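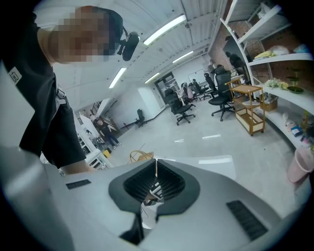

How early do you need to book a string quartet for a wedding? For a summer date I'd get in touch nine months ahead, and for anything in August I'd go earlier than that.

I've been playing viola at other people's weddings for long enough that friends now send me all their engaged cousins, so I'm putting my answers in one place (and then I can just send a link!).

The first thing I ask everybody is where the ceremony ends and the drinks begin. If it's the same lawn, wonderful, we stay put and keep playing. If it's across the garden or up a flight of stairs, we need time to move four chairs, four stands and a cello, and your guests will get to the bar before we do. Last summer at Vaněk, the old mill place with the orchard, Svatopluk Sýkora had the cello on his back and was halfway up the hill when the bride's aunt asked him for one more song. He sat down on a wall and played it, and it was the best thing we did all day.

Then there's the walk. Couples pick a piece they love and forget to time the aisle. The barn at Dotari has an aisle you can cover in 24 seconds, and the big terrace at Brustari takes more than twice that, so the same music can feel rushed in one place and endless in the other. Walk it at the rehearsal, slowly, in the shoes you'll be wearing – and tell us the number. We can loop eight bars until you arrive and nobody will know.

Pop songs, yes please! I love them. We have 41 arrangements in the folder right now and Ľudovít Murín, our second violin, keeps writing more on the train. If yours isn't in there he'll want a month's notice and a recording of the exact version you like, live or studio, because the endings are often different.

Some small things that matter a lot to us: shade (varnish hates full sun, and so do I), chairs without arms, flat ground for the cello spike. Food is lovely but a jug of water is what I really dream of by the second set. And do have a rain plan that includes the band. At Sultard they had a beautiful tent for the guests and we ended up in a doorway, two of us in and two of us out, with clothes pegs on every page.

Next up I want to write about evening parties, and what changes when the dancing starts and we have to be heard over a room full of happy people. If you have a first dance that went well with live strings, tell me what it was – I'm collecting them.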